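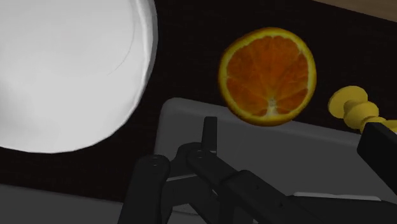 Cindus桌面整理单元由Mirnik公司研制，面向家庭厨房、员工餐厅及小型备餐间，承担餐后收拾、餐具归位和零散食材转移等工作。产品的任务库先在仿真环境中编制，再移至实体台面验证。典型任务之一是在深色台面上区分白色大盘与盘边的橙子切片，夹爪张开后自切片下方一侧接近，且不得触碰盘沿。盘沿隆起，切片薄而呈圆形，二者所需的夹持力与接近角度差别较大，须分别设定。

适用范围
现行版本支持31类台面物品，包括盘、碗、杯、带柄厨具及切块果蔬。叠放的玻璃器皿、盛有热汤的容器和刀具不在支持之列。

验证情况
Pliltville试验厨房于六月完成第二轮验证，共执行3240次取放。硬质餐具的结果已达到内部验收标准，切片果蔬尚未达到，主要问题为夹持变形和滑落。项目负责人Shakuntala Kaushik在验证报告中指出，该单元目前可分担重复性收拾工作，尚不能独立完成一餐之后的全部清理，使用单位仍须安排人员在场。

车间应用
Malhotra装配车间现有5台单元投入试用，用于工位台面的手柄类工具归位。试用由Umesh Semwal主管。工具摆放位置固定时，运行较为稳定；工具相互遮挡时，单元会停止动作并提示人工处理。

维护要求
夹爪连杆及销轴每累计运行1000小时应检查一次，发现松动须停机紧固。指端垫片属易耗件，可单独订购。清洁时使用微湿软布，不得以水直接冲洗关节部位。

订购说明
标准配置包括夹爪、控制箱、安装底座及基础任务库。切片果蔬任务以试用许可形式提供，不计入验收项目。采购单位应在申请时注明台面尺寸、台面颜色及常用餐具种类，以便Mirnik技术部门核定配置。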